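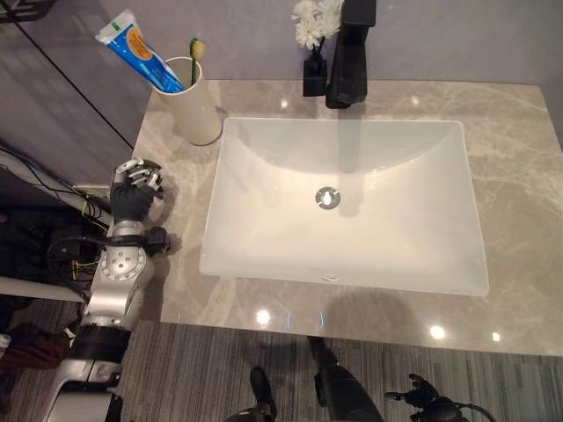
Posted by aurelia_ruchti, Monday, 9:12 am
Board: Teleop and Demonstration Data
Subject: How varied is varied enough for bathroom tasks?

Good morning, everybody, and thank you again for all the help with my glove calibration in November. I have a question that's been going round our group for a while and I'd love to hear how other people handle it.

We're recording household demonstrations at a mock vanity, with a marble top, a white sink, a black faucet, and a cup with the toothpaste and toothbrush in it. We call the whole set Zullow (long story). So far we have 415 episodes we're happy with, mostly cup and towel work, and my instinct is to keep every prop exactly where it is until the policy learns something, and only then start moving things. Arif, who does most of the operating, thinks I'm wasting his afternoons. What would you do?

colin_lockwood wrote:
Hi Aurelia! I'm with you, at least to begin with. When we started our kitchen set we were so eager for variety that we changed the mugs, the lighting and the operator all in the same week, and when the thing failed we couldn't tell you which of them had done it. Get one task working with everything fixed, then move one prop at a time and write down which one. It's slow, I know, and your operators will grumble, but you'll sleep better.

evander_g wrote:
I'm going to disagree with Colin, with affection. We kept everything fixed for 3475 episodes and what we got was a policy that had memorized a countertop. Slide the cup over by a hand's width and it reached for where the cup used to be, very confidently, every single time. Jitter the props from the first day, even if it's only a little. You can always filter later, and you can't go back and add the variety to a session you've already packed up.

colin_lockwood wrote:
Fair, though I'd call that too many episodes before the first test and leave the fixed props out of it. Did you evaluate at all along the way?

evander_g wrote:
Not nearly enough, and I'll own that one.
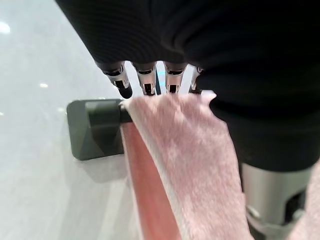

analyn_t wrote:
Towels are my corner of this, so let me put in a word for them, because I think cloth changes the argument. With a cup you have to move it on purpose to get variety. With a towel you get a different starting shape whether you want it or not, every time somebody hangs it back up. What I'd vary on purpose is where along the bar the hand takes hold. Aurelia, on your pink one the fingers are right up by the bracket, and if all of your grasps are at that end I'd be a little worried, as the model may well learn "go to the bracket" and never look at the cloth. When we labeled the Nodlow set we added a tag for near end, middle and far end, and it made the gaps very easy to see. I'd also keep the fumbled grasps, so long as the operator recovers, and throw out only the ones where somebody stopped and started over.

arif_majimbun wrote:
Operator here, hello! For the record, I said "some" of my afternoons. Analyn's right about the bracket, I do favor that end, it's a comfortable reach for me and I hadn't thought of it as a habit until I read this. I'm less sure about keeping the fumbles. Some of mine are pretty ugly and I'd hate for the robot to pick them up from me.

analyn_t wrote:
Ugly is okay, Arif! If it never sees a bad grasp get fixed, it won't have any idea what to do after its own. Tag them separately and train it both ways, and then you'll have your answer for your own setup, which may not be the same as mine.

aurelia_ruchti wrote:
This is all so helpful, thank you. I think we'll leave the cup fixed for 3 more sessions, sorry Evander, but test after each one, and start Analyn's position tags on the towels right away. Arif has agreed to try the far end of the bar. Does anybody have a tag sheet they'd be willing to share?

evander_g wrote:
I'll send you ours. Please jitter the cup, though. Just a little.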